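Viltthorpe hand-held gripper kit, acceptance checklist
Site: Drornstead, second floor desk area
Checked by: Zaid Sayegh
Supplied by: Begum
Reason for check: end of trial, before we decide on purchase

Mark each item OK, FIX or N/A. Comments go under the item.

1. Delivery and paperwork
Packing list matches contents: OK
Quick start sheet in English: OK
Full manual: FIX
The manual came as a link and the link asks for a login we don't have. Begum has been asked for a PDF.

2. Gripper bodies
Housings free of cracks and sharp edges: OK
Screws tight: OK
Jaw padding seated, no lifting: OK
Run a fingernail along the padding where it meets the housing. If it lifts, stop and tag the unit.

3. Fingers
Open and close by hand without sticking: FIX
Left unit is stiff for the last bit of travel. Still usable. Same after cleaning.

4. Markers
Faces clean and flat, no peeling corners: OK
Wipe with a dry cloth only. Serer's software loses tracking when a face is smeared, and the error message does not say which one.

5. Work position
Operator seated, both grippers within easy reach: OK
Loose cables kept away from the operator's arms: FIX

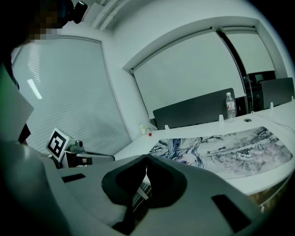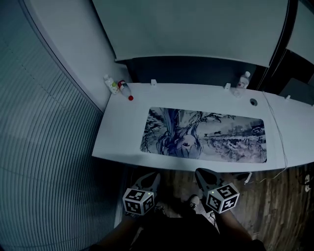 Desk with the printed mat on it.

Cable on the right end of the desk should be clipped or run down the grommet. Drinks should also go somewhere else during sessions. Neither is the supplier's problem, but both go on our list.

6. Operator comfort
Wrists straight at rest: OK
Session length set: FIX
We ran 28 minutes without a break and the forearms felt it. Suggest stopping at 18 until people are used to the weight. The quick start sheet says nothing on this.

7. Power and charging
Charger leads undamaged: OK
Units cool enough to hold after charging: OK
Charging area clear of paper: OK

8. Recording software (Serer)
Starts without error: OK
Both grippers found on first try: FIX
Needed a restart on Friday. Fine the rest of the week.
Files saved to the right folder: OK

9. Storage
Case latches closed: OK
Foam holds the fingers without bending them: FIX
The foam cutout is tight at the finger tips. Put the units in body first.

Result: pass with comments. Items 1 and 3 go back to Begum. Items 5 and 6 are ours. Repeat item 3 when the left unit has been serviced, and do the whole list again in August if we keep the kit.

Z. Sayegh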